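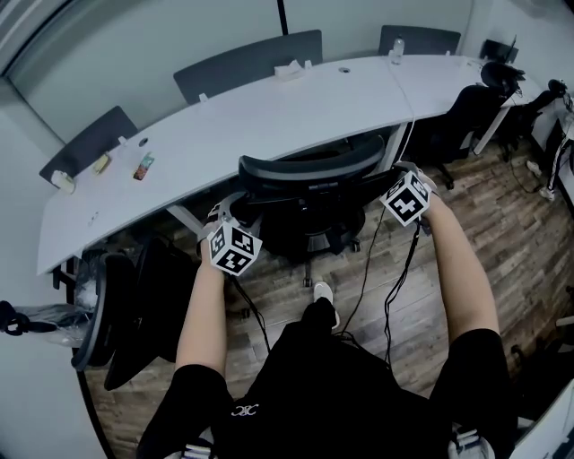
Bench check before we record, Monday edition

Okay team, I've gone through the pre-session checklist again and typed up my comments under each item, so you don't have to decode my handwriting off the clipboard. Same order as last term. If you're new to the handheld marker cubes, read the whole thing once, then just use the headings.

1. Floor clear within arm's reach of the operator
PASS, WITH A NOTE. Chairs are the big one. Ours roll if you so much as look at them, and you will be staring at your cubes and not at your feet. Tuck in the ones you aren't using. Bags go under the desk or against the wall please, and I include my own in that (I tripped on the strap in August and I'm still hearing about it).

2. Cable run, left hand
PASS. Let it hang free from the cube to the floor, then off to the side. Don't wind it round your wrist to keep it tidy! I know it feels neater.

3. Cable run, right hand
NEEDS ATTENTION. This is the one that ends up across your lap if you sit down to work, and then you stand up and it comes with you. Check it before you get up, every single time. If you've got a spare person, have them call "cable" before you stand. Feels silly, works fine.

4. Marker faces clean and flat
PASS. Wipe with the dry microfibre cloth, no spray. Look for lifted corners on the printed tags and press them down with a thumbnail. If one won't stay down, swap the whole cube for the spare in the Hestar tub and put a bit of masking tape on the bad one so I can find it. Please don't glue it yourself. We had a tag go back on a quarter turn out last term and it took me two evenings to work out why the Namero arm thought up was sideways.

5. Grip
PASS. Fingers off the tags as much as you can manage. A covered face won't hurt anybody, but the tracker loses you and then the arm stops dead or, worse, catches up in a hurry when it finds you again. Which brings me to...

6. Speed limit set on the arm
PASS. Setting 4 for anyone in their first month, 7 for everybody else. Nobody goes to 11, it's only there for the competition demo and I'll be the one holding the stop button when we do that. Read the number out loud before you enable.

7. Emergency stop tested
PASS. Press, twist, reset, press again. The Tiedemann button is stiff and a polite little tap won't do it. If the arm light stays green after you press, pull the plug and come get me, and we're done for the night. No "it'll probably be right".

8. Clothing and shoes
PASS. Short sleeves are ideal, nothing to snag on a cube or hide a tag. Closed-in shoes always, runners are fine, thongs are not, and yes I will send you home to change. Lanyards off. Long hair tied back if you're going anywhere near the arm itself.

9. Food and drink
NEEDS ATTENTION. I've given up on banning snacks, so the compromise is lids on bottles, packets closed, and all of it well back from the cables. Crumbs in the Greltix connectors are a pain to get out and I'm sick of using my good tweezers.

10. Room 411 lights and blinds
PASS. Overheads on, blinds down. Afternoon sun on the tags washes out the pattern and the tracking goes jumpy. If you book the late slot you can skip the blinds.

11. Operator fit to drive
Tick this one yourself. If your arms are tired, put the cubes down. Holding them out in front of you is harder than it looks and the wobble shows up in the recording, so we end up binning the run anyway. Swap with your partner whenever you like, you don't need my okay.

Still to do before the next build night
- Cable clips for the right-hand side (I'll order them)
- Fresh tags printed, matte paper this time, gloss was a disaster
- Somebody please label the spare charger
- New sign-in sheet, the old one is full

Overall I'm happy for us to run on this as it stands, as long as items 3 and 9 get looked at by whoever's first in the room. Initial the sheet on the door when you've been through the list, and write down anything weird even if it fixed itself. Especially if it fixed itself!

11 comments
4 shares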